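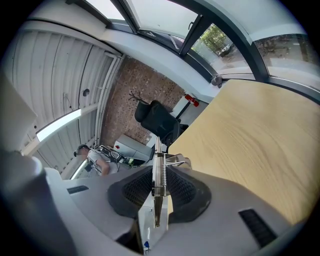 Section 4 - First chore session with the hand gripper

Read this before you pick anything up. Sections 2 and 3 cover charging and pairing, don't skip them.

What you are doing in this section: one chore, by hand, with the gripper, start to finish. The Evura software learns from your run. Later on an arm tries the same chore on its own. Later means later. See the table of chores at the end of this section for what the arm can manage as of this revision.

Before you start

1. Pick one table. Same table for the whole session.
2. Clear it down to the things the chore needs. Pens, cups, loose screws - all off.
3. Push chairs back far enough that you can walk the long side without turning sideways.
4. Tie up or tape down any cable you might step over.
5. Check both finger pads. Press each one with your thumb, it should give and come back. If it stays flat, swap it (part 2105, two per bag).
6. Wipe the lens with the dry cloth only.

CAUTION: Keep fingers, hair and sleeves away from the spring and rail when you squeeze. It closes faster than you'd think.

CAUTION: Do not use the gripper on knives, glass, hot pans or anything plugged in. Same goes for the arm.

Running the chore

7. Stand where you would normally stand for the job. Feet flat, no leaning over a chair back.
8. Hold the gripper at chest height, fingers open. Wait for the double beep.
9. Go. Work at half your normal speed. Smooth is better than quick.
10. Pick up one item at a time. If you drop it, leave it, finish the rest, then mark the run as a drop in the menu. Do not go back for it.
11. Put the last item down, bring the gripper back to chest height, hold still until the single beep.
12. Reset the table and go again. 19 good runs is the minimum for one chore. 100 is where the arm starts to be worth watching.

Note: Change the start layout a little every run. Move the cup, turn the box. If every run looks the same the arm learns that one layout and nothing else.

Note: Strong sun on the table throws off tracking. Close a blind or switch tables, but if you switch, start a new session.

Note: Take a break when your wrist gets tired. Shaky runs have to be thrown out anyway.
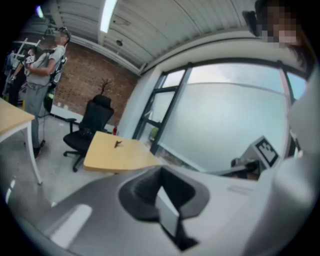
Can the arm do my whole cleanup after this?
Not yet. It can do single steps you have shown it many times, on a table it knows, with a person nearby to stop it. A full cleanup, where it has to decide what goes where, is still your job.

What the arm can manage right now

Going by our own bench tests at the Midside shop, software as of February 20, 2021. Your results will be differnt.

Cups and boxes onto a shelf - good. Leave it running, stay in the room.
Sorting parts into two bins - good if the parts are bigger than your thumb.
Wiping a flat table - fair. Misses corners, presses too hard near the edge.
Folding a towel - poor. One fold ok, second fold usually a mess.
Folding shirts - no.
Loading a dishwasher - no. Don't try it with real dishes.
Coiling cable - no. We tried 34 times on the Vomside bench and got one coil you'd accept.
Sweeping up small scraps - no. Grippers are the wrong tool, use a broom.

Next update to this list is planned for May.

If something goes wrong

No double beep: battery low or the lens is covered. Check both, then go back to step 8.
Double beep but the run won't save: card full. Offload first, section 6.
Fingers close uneven: one pad is seated crooked. Pull it off, line up the notch, push untill it clicks.
Arm stops halfway through a chore: leave it stopped. Hit the red button, take the item out of the fingers by hand, restart from the menu. Never pull on a powered arm.
Arm keeps going for the wrong item: too few runs, or too much junk on the table. Clear it, record more.

Older Verbeke mounts fit this gripper but need the spacer ring. Without it the camera sits low and every run comes out useless. Ring is in the small bag with the screws.

Go on to section 5, checking and deleting runs.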